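La cooperativa de Matlala reduce el azúcar de su kétchup y lo llevará a los comedores escolares

La cooperativa agrícola de Matlala empezará a servir en julio una nueva receta de kétchup en los comedores de seis escuelas de la comarca. La salsa, que se venderá con el nombre de Flovis, lleva menos azúcar que la que la cooperativa elaboraba hasta ahora y se prepara con tomate de las explotaciones de sus propios socios.

El acuerdo se firmó a mediodía en la sede de la cooperativa, después de dos meses de conversaciones con las direcciones de los centros. La primera entrega será de 1000 botellas, que saldrán del almacén de Flasedik, la empresa encargada del envasado y del transporte. El contrato tiene una duración de tres cursos y permite revisar el precio al final de cada uno.

Según explicó Mbali Xaba, responsable de producción, el cambio obligó a modificar el punto de cocción. «Con menos azúcar la salsa queda más líquida y hay que reducirla más tiempo. Las primeras pruebas salían demasiado ácidas», señaló. La receta definitiva incorpora cebolla cocida y una parte de tomate de maduración tardía, que el año pasado se destinaba casi por completo a conserva entera.

Los centros recibirán también unas recomendaciones sobre las raciones y los acompañamientos, redactadas por la nutricionista Nobuhle Radebe. El documento propone servir la salsa en cantidades pequeñas, reservarla para dos comidas a la semana y mantener la fruta fresca como postre diario.

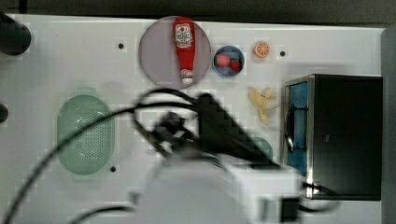 Una botella de kétchup sobre un plato, junto a un cuenco y una rodaja de naranja.

Radebe considera que retirar por completo las salsas de los comedores da poco resultado. «Los niños las toman en casa de todas formas. Preferimos que aprendan a ponerse una cucharada», dijo. Las familias podrán consultar la composición del producto en los tablones de cada escuela – también en la web de la cooperativa, cuando se actualice – y enviar sus observaciones a lo largo del primer trimestre.

Entre los agricultores la noticia se ha recibido con interés y con alguna reserva. Tumelo Venter, que cultiva tomate al norte del pueblo, recordó que la cosecha anterior se pagó tarde y pidió que los plazos figuren por escrito. La cooperativa respondió que abonará cada partida en un máximo de seis semanas desde la entrega.

Queda pendiente la cuestión de los envases. Flasedik trabaja por ahora con botellas de un solo uso, y dos de los centros han solicitado bidones grandes con dosificador para reducir los residuos. Bheki Nkuna, gerente de la empresa, indicó que la línea actual no admite ese formato y que la adaptación costaría alrededor de tres meses de trabajo.

La salsa llegará más adelante a las tiendas de la zona, aunque todavía no hay precio de venta al público. Las escuelas que no participan en el acuerdo pueden pedir su incorporación en las oficinas de la cooperativa, en horario de mañana.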